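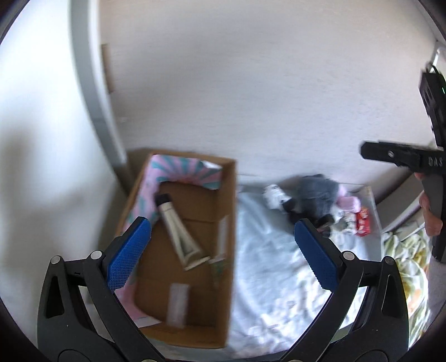
Home | Products | News | Support | Contact

Jun 1, 2025
By the Dreltora Press Office

Category: Company News / Home & Bedding

Dreltora Opens Mattress and Bedding Take-Back Program to All Customers

Dreltora, the home bedding retailer, today opened its take-back program to every customer in its delivery area. The program was previously limited to people buying a new mattress. Starting this week, anyone with a Dreltora account can book a pickup for used sheets, blankets, pillows, duvets and mattress toppers, whether or not they are placing an order.

The change follows a trial that began in November in two delivery zones. During the trial, drivers made 342 pickups. Most were for blankets and duvets, with pillows next. Mattress toppers were the smallest group, and the company has changed its packing instructions for them as a result of what drivers reported.

Customers book a pickup from the Orders page of their account. Each booking covers up to 10 items and costs $15, payable when the booking is made. The fee is waived when the pickup happens on the same trip as a delivery. Items should be clean, dry and packed in a bag or box that one person can lift. Toppers need to be rolled and tied. Electric blankets, waterbeds and anything with a battery can't be accepted.

Sorting is handled by Munshi, a textile recovery company that has worked with Dreltora since the trial. Bedding in good condition is washed and passed on to shelters and furniture banks. Cotton and wool that can't be used again are shredded for padding and insulation. Foam goes to Lutex, which turns it into carpet underlay. Feather and down fillings are kept apart from the rest – they are cleaned and sold back to pillow makers.

"Customers kept asking our drivers to take old bedding away, and until last year the answer was usually no," the company said in a statement. "The trial showed us we could do it with the trucks we already run."

Dreltora will also sell a line of bedding made partly from recovered material. The first product, a mattress pad called Jirasia, has a cotton cover and a filling that contains recovered cotton fiber. It comes in twin, full, queen and king sizes and will be in stores and online in November. Prices will be announced closer to that date.

Whole mattresses are still collected only with the delivery of a new one. Box springs are treated the same way. The company said it is looking at separate mattress pickups but has not set a date.

Customers who took part in the trial don't need to sign up again. Existing bookings will go ahead as scheduled, and the old $15 deposit on trial bookings will be returned to the original card after the pickup is complete. Apartment residents should check with their building before leaving items in a lobby or hallway – drivers can come to the door if asked at the time of booking.

About Dreltora

Dreltora sells mattresses, bed frames and bedding online and through its own stores. Press questions can be sent through the Contact page under "Media."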